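Werkstatt-Tipps aus unserer Schrauber-AG, Teil zwei: Der Roboter soll einen PC bestücken

Ihr habt nach dem letzten Beitrag gefragt, wie wir das in der AG eigentlich alles organisieren, und weil mir die Antworten per Mail langsam zu lang werden, kommt jetzt eine Sammlung. Wir treten mit unserem Kurs beim Lisumden-Wettbewerb an, die Aufgabe ist PC-Montage mit Roboterarm, und am 21. Dezember müssen wir abgeben. Bis dahin wird geschraubt, geflucht und sehr viel Tee getrunken.

Erster Tipp, und der gilt auch für alle, die daheim von Hand am Rechner basteln: Gebt jedem Teil einen festen Platz! Wir haben im August noch alles lose auf den Tisch gelegt, und der Greifer hat brav danebengefasst, weil der Riegel wieder einen Fingerbreit verrutscht war. Jetzt arbeiten wir mit einer Ablage mit Taschen und Haltern, und seitdem ist Ruhe. Für zu Hause tut es ein Eierkarton oder ein Besteckeinsatz, in den ihr mit Filzstift reinschreibt, was wohin gehört.

Zweitens: Gehäuse hinlegen, Seitenwand ab, und dann die Lage auf dem Tisch markieren. Wir kleben Malerkrepp an zwei Ecken. Klingt banal, aber wenn jemand beim Vorbeigehen anstößt (bei uns ist immer jemand am Vorbeigehen), schiebt ihr den Kasten einfach zurück und müsst nicht die halbe Programmierung neu einlernen. Gutes Krepp nehmen, das billige lässt Klebereste auf dem Alu, und die kriegt ihr nur mit Orangenöl wieder runter.

Speicherriegel sind die Diven der ganzen Geschichte. Vorher die Clips am Steckplatz aufklappen, die Kerbe prüfen, dann gerade von oben und gleichmäßig drücken. Unser erstes Programm kam leicht schräg an, da hat der Arm verkantet und ist in den Schutzstopp gegangen. Seitdem fahren wir auf den letzten 16 Millimetern ganz langsam, und Ottó Deák steht mit der Hand am Not-Halt daneben. Überhaupt: Wer am Not-Halt steht, macht nichts anderes. Kein Handy, kein Brötchen!

Die CPU fasst bei uns keiner mit Fingern an der Unterseite an, auch bei alten Übungsprozessoren nicht. Und den offenen Sockel lieber einmal mehr mit der Lampe ableuchten, ein verbogener Pin kostet euch einen ganzen Nachmittag. Kabel bindet ihr vor dem Einbau mit Klettband zur Seite, Kabelbinder knipst man sonst dreimal am Tag wieder auf.

Schrauben sammeln wir in Marmeladengläsern, beschriftet nach Gewinde. Orsolya Bíró hat beim Aufräumen 600 Stück sortiert und danach verkündet, sie wolle nie wieder eine sehen. Ich kann es ihr nicht verdenken. Magnetschale ist auch fein, nur bitte mit Abstand zu den Festplatten.

Und schreibt euch nach jedem Durchgang zwei Sätze auf, was ihr geändert habt. Wir haben dafür ein schlichtes Schulheft, das neben der Tastatur liegt und inzwischen furchtbar aussieht.

So sieht es bei uns an der Werkbank aus:
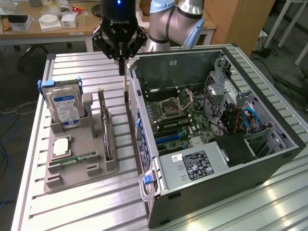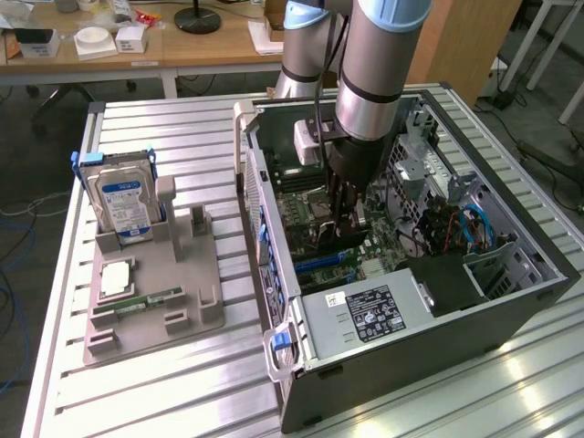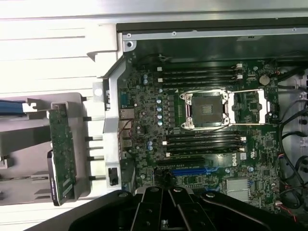 Lakatos schreibt dazu, bei ihnen im Kurs habe es mehr gebracht, das Einstecken zuerst stundenlang mit einem kaputten Riegel zu üben und erst danach an die Geschwindigkeit zu gehen. Außerdem solle man die Positionen jeden Morgen an einem festen Punkt der Werkbank nachprüfen, bevor das erste Programm läuft. Das mit dem kaputten Riegel probieren wir gleich nächste Woche, in der Bastelkiste liegt bestimmt noch einer.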